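Print | E-mail

About Us: The Play Kitchen Room

Posted in December by Ofori, Florkell Early Learning

Florkell runs two play rooms, and the larger one is set up for kitchen play. Children use it in short sessions with a fixed set of cookware and toy food. The countertop is white, with a charcoal stovetop inset and white tile on the wall behind. Wooden utensils hang at child height.

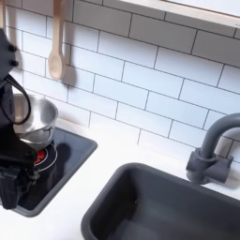

Stovetop with steel pot; wooden spoon on the wall.

The pots are stainless steel with a rolled rim. We stopped buying plastic ones under the Korken equipment plan, as the handles wore out. Toy food is kept to simple shapes, such as the carrot with its green top. The burner rings are printed on the panel and show red at the center. The sink is a recessed gray basin with an arched faucet. The current inventory is 97 pieces, checked against the Skisus list at the end of each term.
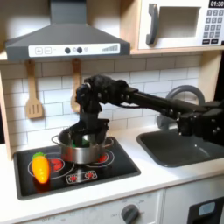
Enrollment

The program has 63 places, 50 of them full-day. Applications are taken at the front office.

Last updated: December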